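Dressing table hire and tidy – questions we keep getting

Bronholm Rooms, last updated Jan 15, 2022

Quick answers, typed between jobs. If yours isn't here ring Maricica Zamfir at the desk, she knows more than I do.

Do I have to empty my drawers before you come?
No. Leave it all as it is. Half the job is seeing what you've got.

How long does it take?
One table, one morning. A bathroom cabinet as well, say so when you book, we'll send Petrică Crăciun too.

What does it cost?
34 for a single table, cloths not included. Second visit within 6 weeks is half that. Cash or transfer, no cheques please.

Can I use my own cloth?
Yes, and most people do. Two layers work well – something plain or patterned underneath, something with a bit of texture on top. Mesh is fine. Let it hang over the side if it's too long, don't cut it, you'll want it for a bigger table one day.

The cloth slides about. Help?
Under-cloth should be cotton, not satin. Still sliding, a strip of rug grip from Sovden, they sell it off the roll.

Why do you always put things in a tray?
Because you can lift the lot off in one go to wipe down. Also small boxes wander. A tray stops them wandering.

Does it have to be a proper tray?
Not at all. A big biscuit tin lid does the same job. Rounded corners are easier to clean, square ones collect powder. Shiny insides look lovely and show every fingermark, so keep a dry cloth in the drawer.

Which way round should things go?
Long boxes first, they set the line. Little ones round them.

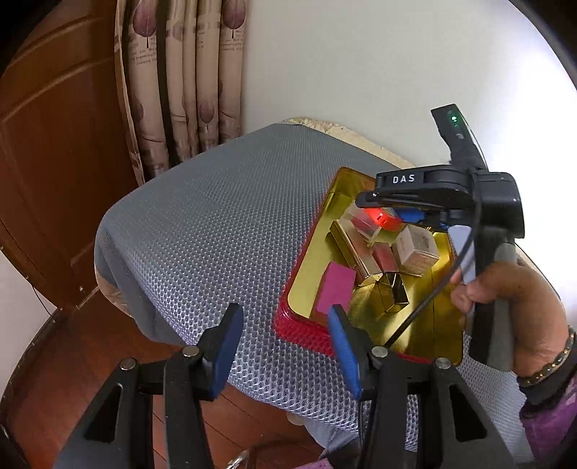 Leave a bit of the tray clear at the front, always. You need somewhere to put the thing you're using down. Fill every inch and it'll be back on the table by teatime.

Should I keep the cartons?
If you're still using what came in it and the name's on the carton, keep it for now. Empty ones go. Gheorghița Stoica has a box for card at the front door, drop them in there.

What about old lipsticks and so on?
Smells odd, bin it. We don't throw anything out without asking you frist.

Do you do gift boxes and wrapping?
In September we start taking orders for the winter. Not before, Cúc Mạch does them all by hand and theres only one of her.

Can I change my booking?
Yes, 2 days notice. Less than that and we keep the deposit, sorry.

Parking?
Behind Chiriac, the shoe repair place. Ring the side bell.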